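Parts swap at the Kirnwood grounds

The club's winter parts swap runs again at the Kirnwood showgrounds. Gates open to sellers first and to buyers an hour later. A table costs $20 for members and $30 for everyone else, paid to Estela Lagos on the day. Cash is easiest, as the card reader has poor signal out there.

Fidel Escobar is clearing out the last of his father's shed. He has two four-speed gearboxes, a diff from a ute, several carburettors and a box of chrome trim that has never been sorted. None of it has been tested and he would like it gone. He will hold larger items for a week if you pay a deposit.

Jean Laing still has the grey sedan for sale. It has had 3,837 kilometres put on it since the engine was rebuilt in March, and she has the receipts. The rust in the left sill has been cut out and plated but the colour does not match. She is asking for offers and will not split it for parts.

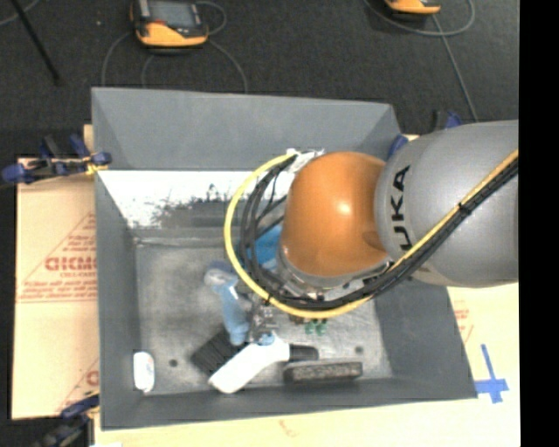

Members coming from the Drumel side should note that the low bridge is closed to trailers. Use the Mansilla road and come in by the back gate. There is parking for tow vehicles along the fence.

Wanted ads for the next issue go to Delia Ulloa. Please include a phone number and say whether you can travel to collect. Three of the last lot had neither.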